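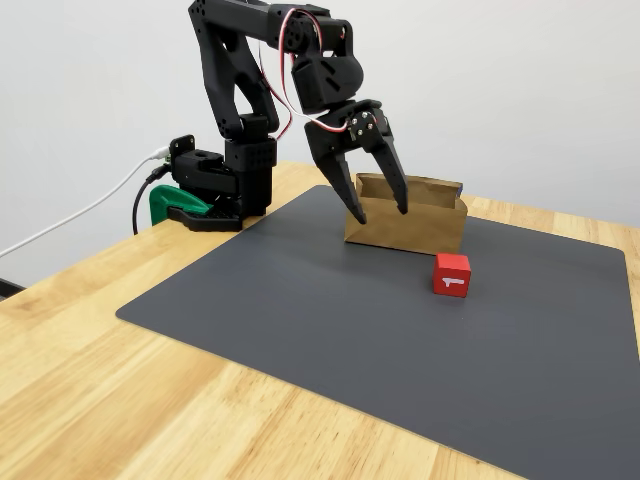

List: benches-and-packing
Subject: Re: Mat creep and paper bags on the packing table
From: packing bench, Truvmont
Sent: Wednesday, 16:40

On Wednesday morning the Beltura stockroom wrote:

> We have moved from boxes to paper bags for the small orders and have
> two problems with the table. It is a light wood top, oiled, no lacquer.
>
> First, the mat. It is the dark gray Noladier, cut to leave a strip of
> bare wood at the back. By the end of a shift it has moved toward the
> packer, and the front edge hangs over. Tape holds for a few days and
> then leaves glue on the wood. We would like to avoid screws.
>
> Second, the bags. They fall over when the first item goes in, or the
> mouth closes up again while the packer is reaching for the second.
> The paper is 130 gsm with a flat bottom, so I would have expected it
> to stand. Do people use a frame for this, or is it a folding problem?
>
> Also, does anyone clamp things to the back edge of an oiled top? What
> do you put under the clamp?

Taking these in order.

> By the end of a shift it has moved toward the packer

Check the underside of the mat before changing anything else. The Noladier mats we have used come with a fine dust on the back, and on oiled wood that dust behaves like a dry lubricant. Wash the back with warm water and a little dish soap, rinse it, and stand it on edge overnight. Wipe the table with a dry cloth only. If the top was oiled in the last couple of weeks, leave the mat off until a paper towel pressed on the wood comes away clean. Ours was put back too early in March and left a dull rectangle that took two coats to even out.

If it still moves after that, the force is coming from the packer dragging full bags toward the front edge. Two fixes worked here. The first was a thin batten along the front edge of the table, standing 2 mm proud of the wood, so that the mat butts against it. The second was strips of shelf liner under the two front corners. The batten is better if the table stays in one place. The liner shifts when the mat is lifted for cleaning and has to be laid again each time.

Do not use double-sided tape on an oiled top. To remove the glue you already have, rub it with a bit of the same oil, leave it for ten minutes, and lift it with a plastic scraper. Solvent will take the finish off with the glue.

> They fall over when the first item goes in

This is mostly folding. Bags that arrive flat keep a memory of the bottom crease, and the base sits slightly domed even when it looks square. Our procedure:

Open the bag fully with one hand inside and push the base flat against the mat from within. Run a knuckle along all four bottom edges. Fold the top outward to make a cuff the width of two fingers. Set the bag down on the mat, well clear of the mat's edge. A bag standing half on the mat and half on the wood will lean every time.

The cuff is what keeps the mouth open. It adds stiffness where the sheet is weakest and it takes seconds. Unfold it after the last item and use the same crease for closing.

For the first item, pick something flat and heavy enough to hold the base down, and lower it in. We found that anything under 400 g did not settle the base reliably with our paper, but a lighter bag would behave differently. If the order is all small parts, put the packing slip and a piece of card in the bottom first. Tall items go against the side with the glued seam.

We tried a wire frame from Lecomte. It held the bag well and was slow to get out again, and on narrow bags it scuffed the inside of the cuff. It is on a shelf now. I would try the fold for a week before buying one.

> does anyone clamp things to the back edge of an oiled top?

Yes, and the bare strip you left is the right place for it. Keep the clamp plate on the wood and the mat in front of it. If the plate sits on the mat, the rubber compresses over time, the clamp loosens, and you get a permanent dent in the mat as well.

Under the plate we use a piece of cork sheet cut slightly larger than the metal. Felt soaks up oil and goes hard. Underneath the table, where the clamp foot bears on raw wood, a scrap of hardboard spreads the load. Tighten by hand, wait a day, and tighten again. After that, check it when you clean.

Run any cables off the back of the table and leave enough slack for the mat to be lifted without unplugging things. Keep them off the packing side, where a bag handle will sooner or later catch one.

One question back. Are your bags stored standing or lying down? Ours curl at the mouth if they are kept upright near the heater, and a curled mouth will not hold a cuff. If yours are upright, lay a bundle flat under a board over the weekend and test those against the rest before you change supplier.

Packing bench, Truvmont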